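Search this board... Go

Grirnum gripper build: left finger pad lifting at the tip

Posted in Home and Shared Shop Builds

arash_m
Second set of fingers on the hand-held version. Parts are printed in the dark green, pads glued to the inner faces. 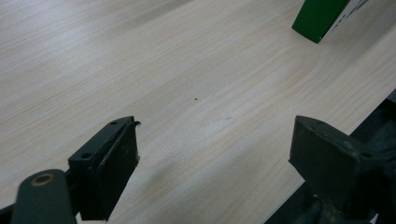
dalia.amrani
What glue did you use on the pads? I went through three kinds on mine before one held, and the one that held was the contact cement from the shoe repair kit.

arash_m
Gel superglue. I scuffed both faces with 220 first. It's the tip of the left pad where I'm having trouble, the edge is curling outward. The right one has given me no grief so far. I'm at nearly 4000 open-close cycles on this set going by the counter in the Illus firmware.

Banafsheh A
Superglue goes brittle. Every time the finger flexes it cracks a little more, starting at the tip where it bends the most. Dalia is right about contact cement. Put it on both sides, wait until it's tacky, press, leave it overnight.

ranjbar_m
I don't agree that it's the glue. If only one side lifts, check whether the fingers meet square. On my Grirnum the left finger was landing first and the tip was getting dragged on every close. I re-glued it twice and it came back twice. Then I shimmed the left side by the thickness of a business card and it has been fine since December.

Banafsheh A
You also changed the glue when you shimmed it, you said so in your own build thread.

ranjbar_m
I changed it on the first re-glue. It still lifted on the second. Page 5 of my thread if you want to look.

Banafsheh A
OK, I had the order wrong. I would still change the glue.

Negin H.
Arash, how much play do you have at the pivot? Take the linkage in your fingers and rock it side to side. The Farahani plans call for a brass bushing and a press fit, but the printed hole comes out oversize on a lot of machines and then the whole finger can twist.

arash_m
There's a bit. More on the left than on the right, now that I check. I can get the tip to move maybe the width of a pencil line.

Negin H.
I'd start there. Reprint the arm with the hole a touch smaller and ream it to fit. Don't glue the bushing in, you'll want it out later.

dalia.amrani
Or wrap the bushing in one turn of foil tape — not pretty, but it'll tell you in ten minutes if the play is your problem.

ranjbar_m
Foil tape is a good test. Run 40 cycles on something flat-sided and look at the tip.

arash_m
Will do the tape tonight. If the twist goes away I'll reprint the arm and put new pads on both sides with contact cement, so everybody gets their way. Does anyone know if the Ullen pad sheet is thicker than the stock one?

Negin H.
Slightly thicker, and softer. You have to reset the closed position after you fit it or the servo will sit there pushing.

dalia.amrani
Mine hummed for a whole evening before I figured that out. Closed position on mine went to 536 in the config, but don't copy it, the horn spline is probably different on yours.

arash_m
Thanks. Will post the numbers once I have them.

Last updated: 9:40 pm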